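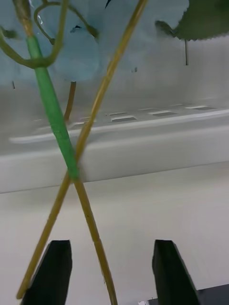

Photo: Othmane Benkirane / Cledeck workshop

Gripper service, Plaltireo cell
Posted 2026-01-03

The Plaltireo cell handles plant stakes and stems for the Naciri trials. It had run 971 hours since the November service, so we did the fingers, the wrist camera and the cable run in one visit. Othmane did the mechanical work and I kept the log.

Wrist camera view, fingers open. The tan stake crosses in front of the left finger, and the stake with the green tape runs the other way. We use crossed stakes for the camera check as they give two clear diagonals to line up against. The blue material and the leaf at the top are part of the artificial plant.

Work done on the gripper:

Both finger mounts taken off, cleaned and refitted. Screws replaced with new ones from the Stenden kit.

Left finger re-zeroed. It had been closing 40 counts late.

Camera bracket tightened and the colour balance reset under the cell lights.

Wrist cable re-clipped at the second joint, with a bit more slack than before.

Program 367 reloaded and run at half speed, then at full speed.

The next check is due at 1442 hours. Spare fingers are in the grey drawer beside the controller. Please write the hours in the log if you swap one.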